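Sorting out the cleaning bottles

I've been putting off the cupboard under the stairs since we moved in. It holds the vacuum, two mops, a box of lightbulbs for fittings we no longer have, and more bottles than any household needs. In June I finally gave it an afternoon.

The main trouble was height. The shelf in there was put up by whoever had the house before us, and the gap above it is 30 cm. Most of our taller bottles don't stand up under that, so they had ended up on the floor behind the vacuum, where I forgot about them and bought more. I found 14 altogether, and a good few were duplicates.

I looked at a pull-out rack from Dradano, which would have done the job nicely but cost £40 before delivery. I also looked at moving the shelf, but it's fixed into old plaster and I didn't fancy what would come away with it. In the end I decided to lay the bottles down. If the caps are sound there is no reason they can't be stored on their sides, and they take up far less room than I expected. 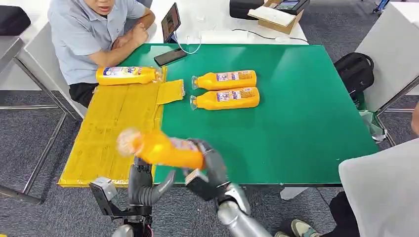 Orange-yellow bottles on their sides on the green table, with the yellow board on the left.

A few things I learned while working out the arrangement. Bottles laid parallel with their caps all facing the same way look tidier, but if they taper at the neck you can fit more in by turning every other one round. Labels should face up, otherwise you end up rolling each one over to see what it is. And anything with a trigger spray stays upright, whatever the maker says about leaks. I had a bathroom spray from Zusater empty itself over a shelf at our last place and I'm not going through that again.

To stop them rolling I cut a strip of card 10 cm high and taped it along the front of the shelf. It isn't pretty — brown tape on brown card — but the cupboard door is shut most of the time. I may replace it with a bit of wood when I next go past Ó Néill, the timber yard on the ring road, as they sell offcuts by the bagful.

The whole job took around two hours, and half of that was wiping the floor. The lightbulbs are still in there. I'll do those another time, along with the mop that has lost its head.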